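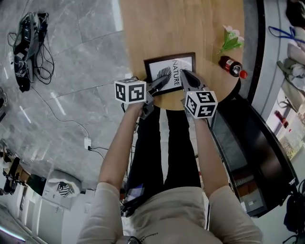
## March, late evening

Today the tracking of the two marker cubes took all my hours. When both grippers come over the picture frame, the left and right pose start to disagree with the table by a few millimeters, and then the planner thinks one finger is inside the glass. Fouad says it is the calibration. I think it is the filter.

I replayed 400 poses from the log with the old smoothing and then without it. Without it the jitter is ugly, but the jump is gone. So the filter was delaying the rotation more than the position, and I had used one time constant for both. I wrote this very big in my notebook.

After lunch I separated them. The delay in rotation went from 80 milliseconds to 5, and the replay looks calm enough. Rocío read my change and asked why I still convert to Euler angles in one place. I had no good answer, so I removed it – two tests failed, both of them mine and both wrong.

The glass is still a problem for perception. The depth has holes there, and the segmentation prefers to find the word NATURE as a separate object. Binta wants to fit a plane from the dark border only. I will try it on the Brullasov branch, before Taha merges his part.

I did not answer Funmilayo's message about the planner timeout. Tomorrow, first thing.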